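Home Workshop Help > Surfaces and Layout

Painter's tape layout lines on a matte work surface: ragged edges, lifting, and a cross that is out of square

Asked 2024-07-10
Viewed 278 times
3 answers

I lay out a reference cross in blue painter's tape on a matte gray tabletop and set parts against it. The lines are there so that a board goes back to the same place every time. The top is a Plistau panel with a low-sheen finish.

Three problems:

1. The tape edge is wavy. Width seems to change along the strip even though it all comes off one roll.
2. One section lifts and creases within a few days.
3. The two lines do not meet at 90 degrees. I set them by eye from the table edges, and the error shows once a straight board is placed next to them.

I wiped the top with a dry cloth before taping. The tape is a store brand from Cisbridge, bought last November. Should I change the tape, the prep, or the method? I do not want to scribe or paint the surface.

Comments on the question
- How long are the lines?
- The long one is 692 mm. The cross line is a bit shorter.
- Is the second line one strip or several?
- Several. I ran short and patched it.

Answer 1 (accepted)
Score 12

Change the prep and the method first. The tape may be fine.

Prep. A dry cloth moves dust but leaves skin oil and polish residue. Wipe with isopropyl alcohol on a lint-free cloth, test it on a hidden corner, and let the surface dry fully. Matte finishes have less contact area for adhesive than gloss ones, so residue matters more. If the top was ever sanded, vacuum it too.

Laying the strip. Wavy edges and apparent changes in width come from pulling the tape off the roll while it is being pressed down. Crepe-backed tape stretches under tension, then shrinks back unevenly. Do this:

Cut the full length plus a hand's width at each end.
Tack one end down.
Hold the other end just taut, sight along one edge, and lower it in one motion.
Press from the middle outward with a plastic card or a hard roller.
Trim the ends with a sharp blade held nearly flat, without cutting into the top.

Do not correct a strip by pushing it sideways after it touches. It will crease, and the crease is where it lifts. Peel it and use a new piece.

Patching. Overlapped scraps make a lump in the line. If you need to join two pieces, butt the cut ends together. A clean gap is also acceptable: the line can stop and resume, provided both segments are set against the same straightedge. A gap near the intersection is better than a stack of tape there, particularly if a part has to sit flat across it.

Square. Do not measure from the table edges unless you have checked them. Use the 3-4-5 method. From the crossing point, mark 300 mm along the first line and 400 mm along the second. The distance between the two marks should be 500 mm. For a longer base, use 360, 480 and 600. Make the marks in pencil on small tabs of tape if you want to keep graphite off the finish.

Use one edge of each strip as the reference and write down which one. The center of a tape line is not a usable datum when the width varies.

Comments on this answer
- Alcohol hazed my tabletop slightly. The corner test is worth doing.
- 360/480/600 measured out fine on mine. Thank you. I had been using the middle of the tape.

Answer 2
Score 3

I had the same lifting with old tape. Rolls dry out at the edges if they are stored on their side in a garage. Peel off the first couple of turns and see if the tape underneath grabs better. If not, buy a new roll. Narrower tape also stays straighter for me, but I have not tested this in any careful way.

Also check your board. If its edge is beveled, decide whether you are lining up the top of the bevel or the bottom. They are not in the same place, and looking at it from an angle makes it worse.

Answer 3
Score 0

Just use a Wallness mat with printed lines. Ventura sells one too, I think. Roughly the same price as a few rolls of tape.

Comments on this answer
- A mat shifts unless you tape it down.

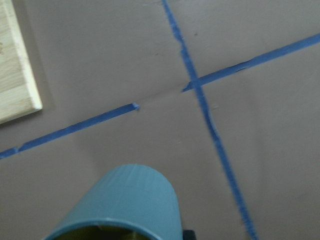
Related questions

Removing painter's tape residue from a matte finish
Checking a tabletop for square with a tape measure
Does crepe tape shrink after it is applied?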